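Homes Food Gardens Travel Subscribe

Pace > Homes > Kitchens

Living with a wooden worktop

12 September 2018
By the Pace homes desk

Wooden worktops went out of fashion when stone became affordable, and in Grendwood they have been coming back for several years. Many of the terraced houses near the station have small kitchens with one long run of units, and owners often choose wood when the old laminate starts to lift at the sink. It can be cut to size on the day and sanded if it gets damaged.

The first decision is colour. Pale timber makes a narrow room feel wider but shows tea, beetroot and turmeric very quickly. Dark timber hides those and shows flour, crumbs and limescale. The second decision is shine. A glossy surface wipes down easily and catches every scratch under a ceiling light.

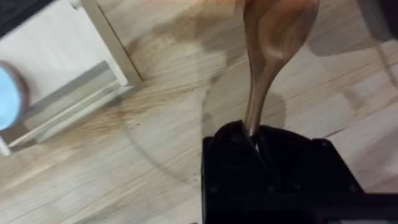
Brown with a high shine.

Most fitters in the town now use oil. The two products we saw most often were Hovex, a hard wax oil, and Zirkix, a thinner one that soaks in faster and needs more coats. Hovex costs more by the tin. Neither will stop a hot pan leaving a ring, and both want a full night to dry between coats in cold weather.

A new top should be oiled on the underside as well. If that step is missed, the board takes in steam from the dishwasher on one face only and begins to cup. We looked at a kitchen in Grendwood fitted in January where the front edge had already risen by 2 mm. The fitter came back and planed it, and the owners bought a metal strip to go above the machine. 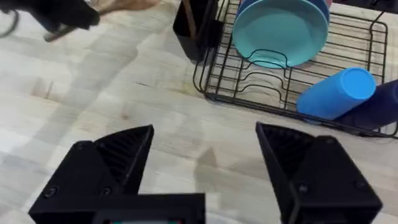 Price depends on thickness and on the width of the planks. The quotes we collected for a straight run with a sink cut-out came to £726 including fitting at the cheaper end. Upstands were extra, and so was taking away the old top. Ask whether the tap hole is included. On one quote it was a separate line.

After that the cost is mostly time. A top in daily use needs oiling every few months in its first year and then once or twice a year. The area behind the taps goes first. It turns grey, then black, and by then oil alone will not bring it back. Sand with the grain, go well past the mark so there is no dip, and wipe off the dust before the first coat goes on.
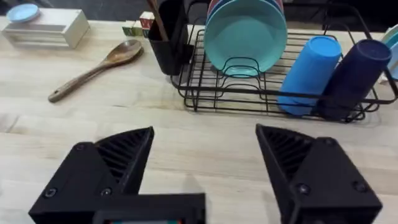

One Grendwood owner told us that all this sounded like more work than it is. She has had the same top for nine years, does it on a wet afternoon with the windows open, and has sanded it right back only once, after a plant pot leaked. She would have wood again, she said, but would put the sink under the window and keep the kettle away from the join.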